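# The Light in the Back Room

The house in Drostcombe had 118 years and, in the opinion of Rasa Kütt, the wires had not been changed for most of them. She stood in the kitchen with the kettle in her hand and listened. The radio had stopped. The refrigerator had stopped too, and from upstairs she heard her mother call her name.

"It is only the fuse," Rasa called back.

She went down the cellar steps with a flashlight between her teeth. The fuse box was behind the shelf with the jars. Her father had written the names of the rooms on small pieces of tape, but the ink had become brown and one could read only "stairs" and "back r". She pushed the switch up. It fell down again with a small dry click.

She waited, pushed it once more, and smelled something that reminded her of burnt hair.
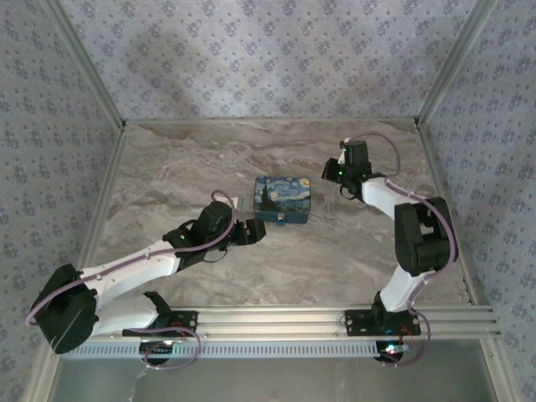

That smell was what frightened her. A dark house she could accept. She had grown up with candles on the windowsill every winter, when the storms came in from Bromness and the line went down for a night or for 2 nights. But in those times the fault had been outside, on some hill, and other people went to look for it in the rain. Now it was inside the walls, behind her mother's bed perhaps, and it was making no sound.

She turned off the main switch and telephoned to Kristaps Pärn.

He came after supper with a metal case and a long coat. He did not say much. He took the cover from the fuse box, put it carefully on the floor, and looked for a long time at what was behind it.

"Who did this?" he asked.

"My father. He did everything in this house."

Kristaps nodded slowly, as a doctor nods. He showed her a wire which had lost its skin near the screw. Then he walked from room to room, taking off the plates of the sockets, and she followed him and held the light. In the back room he knelt beside the wall for so long that she thought he had fallen asleep.

Her mother had come down in her robe and sat now on the stairs with a blanket on her knees. Birutė Kazlauskienė from the next house had come as well, with soup, and stood in the hall in her boots.
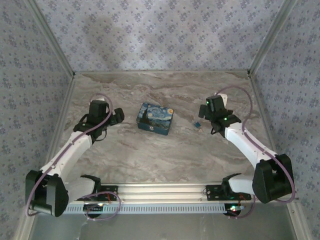 Birutė said that when her own house was done, they took out the old cable in one day, and she would never again sleep over a wire that a husband had put in. She said it quite loudly. Rasa's mother looked at the blanket and did not answer.

"How much will it be?" Rasa asked.

"For the back room and the cellar, 200 today, and we see what is behind the rest," said Kristaps. "For the whole house I must write it down."

"We have 100 in the drawer," said her mother. It was the first thing she had said to him.

"Then the other part can wait until June."

He worked until late. He pulled the old cable out through the wall, and it came slowly, gray with dust, with a knot in the middle that had no purpose anyone could explain. Her mother asked if she could keep the piece with the knot. Kristaps cut it for her and folded the ends back with his pliers, so that they would not scratch her hands.

Before he left he put new tape on the fuse box. He asked for the names of the rooms and wrote them in square letters. At the last switch he stopped, with the pen in the air.

"And this one?"

"Back room," said Rasa.

"Jonas's room," said her mother from the stairs.

He wrote it as she had said it, and pushed the switch up, and it stayed.
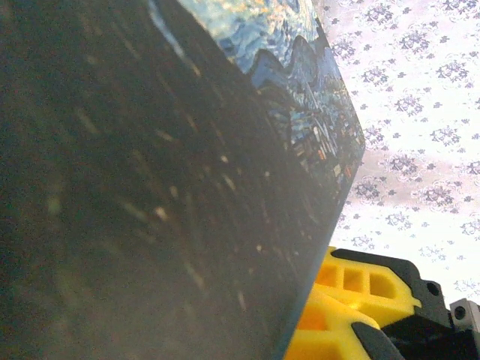
*From "The Light in the Back Room", a story by Laimutė Ķēniņš*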